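Gripper budget: where we are

Quick one before the February order goes in. We have money for 4 more handheld grippers. Not 6, sorry to those who asked. Quote from Cernia came back at 1344 dollars each, finger sets and control board included, shipping extra. Fudia was cheaper on paper but the spare linkages are sold seperately and the lead time is 41 days. So Cernia, unless somebody shouts by noon.

Things still to be settled: bushings. The arms we have now use pressed-in brass ones and I want a bag of spares on the same order, it saves a second delivery charge. Tell me how many your bench needs. Same for the small screws on the drive side. Fingers too, square tip or angled, say which.
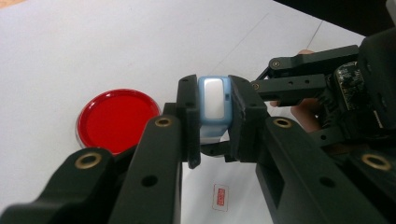 Small-parts work at the white table, light blue piece in the jaws.

Small parts are most of what the Erkow bench has asked for, so that line gets first pick of the new units. Two go there, one to Igwe, one stays on the shelf as a swap. If Igwe needs a second we look again next quarter, can't promise anything.

Not in this order: new tables, the wrist mount, the longer cables. Cables I can probaly get out of the consumables money. Wrist mount is almost as much as a whole gripper and I'd want to see a demo first.

Also need from each bench: what you have, what's broken, what can go for parts. One line each is fine. Reply to the newsletter address, put "gripper" in the subject or I will lose it.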